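Chapter 2
Why Prices End in Nine

I bought a kettle in Lindsay last February for $599. Okay, it was an espresso machine, but I told my husband it was a kettle. What gets me is that I'd have walked right past it at $600! I teach this stuff for a living, and I still read that price as "five hundred and something."

We read numbers from left to right, and the first digit does most of the talking. Economists call this left-digit bias – you'll see the term a lot in this chapter, so circle it now. My old teacher Fergus Forsyth used to hand out 100 price tags and have us sort them into "cheap" and "expensive" as fast as we could. I was terrible at it.
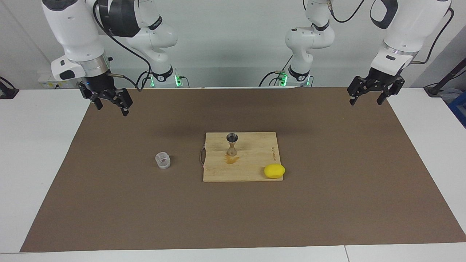

Try the same thing with rent. Picture two apartments in Vasgate, one at $1,999 a month and one at $2,000. Which one would you call first? Jot down your answer before you turn to Section 2.1, where we'll draw the demand curve and look for the odd little jump in it.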